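Wrist camera on the simulated cell, again

I spent most of October on the simulated copy of our block cell, and the part that took longest was the wrist camera. The real cell is in the back room at Clurkgate. The copy lives on my desktop and has to match it closely enough that a policy trained on one can run on the other.

The first problem was the fisheye. I had copied the lens values from an old Skirnard file and the fingers came out too thin. Wanpen Nilsuwan recalibrated the real camera with a checkerboard and sent me new numbers, and the fingers went back to a sensible width. I also had the mount rotated by 2 degrees, left over from a test.

Next was the lighting. Sakda Sriwong wanted hard shadows, so I moved the lamps low and let them throw long ones off the blocks and the arm. Each render got slower, but we still get through 1,000 resets overnight.
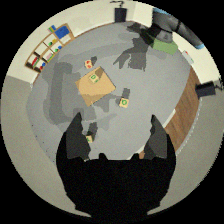

After that I went over the reset script. Blocks used to spawn inside each other every so often and shoot across the floor. I added a spacing check and ran 700 resets with no overlaps. The panel now gets a random rotation too.

Still to do: finger friction, and the delay on the open command, measured at 17 milliseconds on the real gripper and set to zero in mine.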